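Set-up guides > Before you buy
Posted in June by the Valura workshop desk

Section 9: Budgeting for the hand and its covers

I've set up a few of these now, and the arm is the easy bit to price. It's the hand and all the soft stuff around it that catches people out, so do this part before you sign anything with Flestis or whoever you're buying from.

1. Get the hand quoted on its own line. Ours came bundled the first time and I couldn't tell what a replacement would cost.

2. Ask what's included in the covering. The hand cover and the arm sleeve are separate items on the Skendano price list, and the sleeve (part 903) is the dearer one.

3. Put spare fingertips in the first order. I keep eight on the shelf.

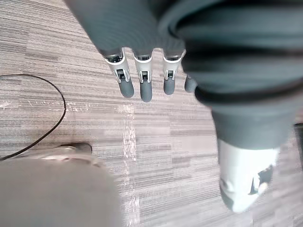
Fig. 9 - Hand with fingers down. Grey covering over the palm, knuckle joints exposed, dark rounded tips.

4. Look at where the covering stops. If the knuckles are bare, budget for a soft brush and a bit of cleaning time every Thursday, or whichever day is quiet at your place.

5. Measure your floor and plan the cable runs. Cable clips and covers are cheap - do them now, before you've got an arm to work around!

Note: Carpet tiles are fine for a trial area. Check the base weight with your supplier first and allow for a few spare tiles in the same colour.

Caution: Power the arm off before you price up or fit a sleeve. Don't reach in to measure while it's live.

When you've got all your quotes, copy them into the Tam planning sheet and go on to the section on delivery.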